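Filed under: Galleries > Storage & Sorting > Workroom

Sorting Small Things: Bins, Mats and a Bare Table
Text and gallery by Ruba Darwish

Readers of the Bramwell newsletter asked for more on tabletop sorting, so this gallery sticks to one subject: a wide work surface and the open bins that go on it. The method is simple. Keep the table clear, put the bins at the side, and bring one thing at a time to the middle.

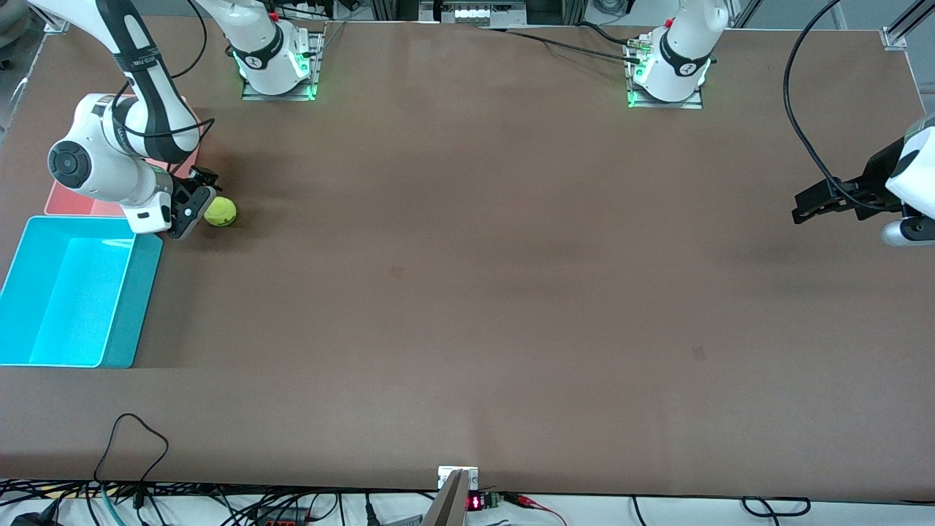

A tennis ball out on the brown tabletop, with a salmon-pink mat and a cyan bin over on the left.
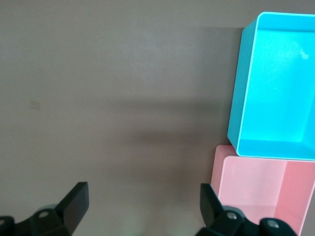

Two open plastic boxes together at the right, the cyan one seen from overhead, and plenty of bare table beside them.

Choosing a bin

I like an open bin with no lid for anything that gets handled every day. Lids end up stacked in a corner, and then the corner needs sorting too. A rectangular bin sits straight along the side of a table and wastes less space than a round one. Bright colors help when several people share a room — "put it in the blue one" is a full set of directions.

The old Traltby catalog listed its open bins under item 1146 and the deeper version under 3151. I have used both. The shallow one is better for balls, blocks and other things you want to see at a glance. The deep one holds more, but small items sink to the bottom and stay there until the next cleanout.

Using a mat

A flat mat gives loose items a place to wait. I use mine for anything I can't decide on right away. When the mat is full, I stop and deal with what is on it before picking up anything else. Dolon sells a thin one that rolls up for storage, and a plain placemat does the same job.

Round items

Balls are the one thing I never leave for last. They go in the bin first, before the blocks and boxes, and they go in a bin with sides high enough to hold them. Mixed sizes can share.

Labels

Tape labels on a tabletop are fine for a week or two. After that the edges lift and pick up dust. For a longer setup, Pisier makes a card holder that clips to the rim of a bin. Our room in Bramwell has 7 of them, and I redo the cards every September.

The next gallery covers drawers and will be posted under number 301.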